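Picking order: planning and perception when fruit is touching fruit
Speaker notes, Wednesday session

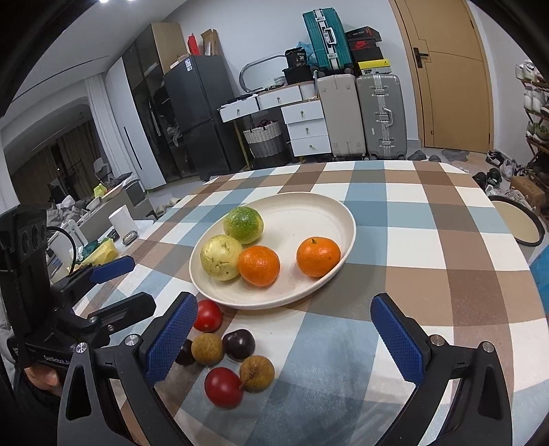
One reader of the abstract wrote in to say that order is a solved thing: score every fruit, take the best score, repeat until the table is clear. I want to start with that, because it's how we started too, and for big spread-out objects it works great. Say so. Then go to the plate.

Four fruits on the plate, six on the cloth in front of it. Ask the room which one they'd take first. Give them a few seconds – people disagree, and that's fun.

Talk about touching. The yellow-green one has a mandarin against its right side and the green citrus right behind it. A segmenter trained on clean shelves loves to merge a pair like that into one mask, and then the grasp center lands on the seam between them. The other mandarin sits off by itself near the rim. Easy pick. Our old planner in Skuvstead, being greedy, would go there every time and leave the hard pair for the end.

Now the small dark ones. Nearly black, one of them glossy, with a yellowish-brown fruit between them. I love these! Depth gets patchy on shiny dark skin, so we stopped asking depth to settle it and let the color edge vote as well. That change is in Justomis now, in the mask refiner. Show the config line if there's time.

Occlusion next. The left finger hides part of one dark fruit and the edge of the bright red one. From the wrist view this happens on nearly every approach. The tracker has to keep a fruit alive while a finger covers it, and we hold a track for 10 frames before letting go. We tried 3 and lost things constantly. (Expect a question on why not longer. Answer: stale tracks, the planner reaches for something that has rolled.)

Numbers slide. 2416 approaches logged in the February set, and 1549 of them had at least one neighbor in contact. Pause on that. Contact is the normal case on a kitchen table, so the planner should treat it that way.

What the Urquijo planner does differently: it scores the pick plus what the pick leaves behind. Taking the deep red one frees the fruit with the little stem beside it, and that goes into the score. It looks one step ahead, no more. Two steps cost us too much time per cycle on the Hanov controller.

Mention the tablecloth. Plaid gives the edge detector plenty of lines to chew on, and I'd much rather tune on it than on a bare gray bench.

Demo, then questions. Leave the plate up on the screen while people ask.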